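Search tickets Search
5 min read

Ticket: Plotia line, in-cab door status dropping out, units running late off depot
Opened by: Sigrún Vigfúsdóttir, Vestergaard depot, night desk
Priority: high (was medium)
Status: monitoring

6 February 2026, first entry

Third unit this week held at the platform with doors shut and no door-closed light in the cab. Driver can't take power. Crew walks the train, finds nothing, resets the breaker, light comes back. 12 minutes lost on the last one and everything behind it stacked up to the junction.

Display software is Ceveo, door controllers are Flilent. Both updated in November. No complaints before that but the log wasn't kept very well before that either.

Tried so far:
- breaker reset, works, comes back after a few hours
- swapped cab display with a spare, no change
- checked door edges on the car the crew thought was at fault, clean
- rang Flilent, got a ticket number, no call back

Update 1

Pulled the event log off unit two. Status message from the rear car goes missing, front cars fine. Ceveo waits 200 ms then calls the whole train unproved. Asked Ceveo if that wait can be changed on site. They say yes, up to 300, but want a signed form from the depot engineer. Form sent.

Don't raise it on units in service until the form is back. Somebody already did on unit four, please put it back.

Update 2

Unit four put back. Thanks.

Flilent called. They think connector on the rear car jumper, pins not seated after the November work. Asked us to wiggle test with the log running. Did it on the pit road, unit two. Moved the jumper by hand, message dropped twice. Held it still, no drops. So it's likely that.

Did same on unit five which has never had the fault. Couldn't make it drop. Different batch of jumper, the boot is a bit longer.

Update 3

Stores has no long boot jumpers. Vestergaard main stores has them on paper but not on the shelf. On order. In the meantime:

1. Isolate unit, usual tags.
2. Unplug rear car jumper, look at pins with a torch. Any pushed back, don't refit, call the desk.
3. Refit until the latch clicks. Pull on it.
4. Tie the cable to the bracket, two ties, leave a bit of slack for curves.
5. Run the log while someone cycles all doors both sides.
6. Write unit number and car number in the book. Not just "done".

Passenger side: control is asking what to put on the boards. Agreed wording is "delayed by a train fault". Please stop putting "door problem", people start leaning on the doors.

Update 4

Form back from depot engineer, refused. Fair enough, longer wait only hides it. Timer stays at 200 on all units. Closed that part.

Units two, three and four reseated and tied. Unit one still out on the late turn, will catch it when it comes in. Unit six is in for wheels anyway so do it there, ask the wheel crew frist.

Two more delays overnight, both unit one. Short ones. Driver reset from the cab and carried on.

Attachment, one file
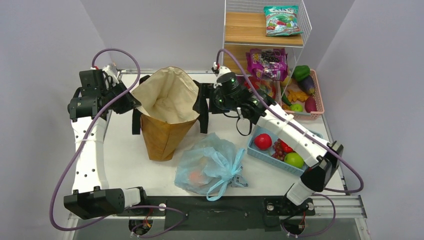 Two-arm table, groceries and paper bag set out. Purple cable looped over left arm.

Update 5

Unit one done. One pin pushed back on the jumper, worst of the lot. Took the spare off the training car, so the training car now has no rear jumper and a red tag on it. Do not move it with the doors in service.

Log on unit one ran a bit over 1,000 door cycles on the pit road, no missing messages. Back out on the morning turn.

Flilent wants the bad jumper sent to them. Bagged, labeled, on the shelf behind the night desk. Courier form still needs a cost code, who has it?

Update 6

No holds since unit one went back out. Long boot jumpers still not here. Stores says they're with the supplier, no date.

Leaving this open till they're fitted. If the light drops again: write down time, platform and which side the doors were on BEFORE you reset the breaker. Reset wipes the first page of the log and we loose the bit we need.

Cost code found, jumper gone to Flilent.

Next check: when unit six comes off wheels. S.V.

Contact the depot systems desk | © Plotia Line Operations | Back to top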